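Prastgate's new DAC wants $1,002. Do your ears?

The Prastgate Hegarty arrived on our demo shelf in December with a press kit thicker than the thing itself. It's a desktop DAC and headphone amp, it costs $1,002, and the kit says it will "reveal the recording." We've been promised that by a lot of small metal boxes. 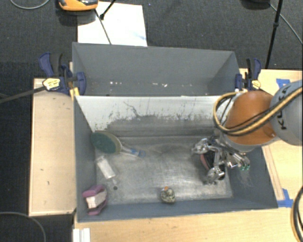 So we left the kit unread for two weeks and ran the Hegarty against the Timley we've kept on the desk for years, which sold for $163 when we bought it. Same headphones, same files, levels matched with a meter. That last part matters more than any of the rest. A unit that plays slightly louder nearly always wins, and plenty of glowing write-ups skip the meter altogether.

With the levels set, I could not tell them apart on anything under normal listening volume. On a pair of power-hungry planar headphones the Hegarty did have more in reserve, and the Timley got a bit hard sounding near the top of its dial. That's a real difference. Whether it's an $839 difference I leave to people who listen that loud.

Prastgate also sells a Kerkositz power supply for it, another $116, said to "lower the noise floor." The noise floor was already silent to me with the stock brick. It stayed silent.

The knob is lovely, I'll give them that, and the remote works from across the room. The first run is 3,000 units and the company says it expects to sell out – they said so about the last one too, and it was still on sale a year later at a discount.

Both units are on the demo desk through the end of the month. Bring your own headphones, and ask for the meter.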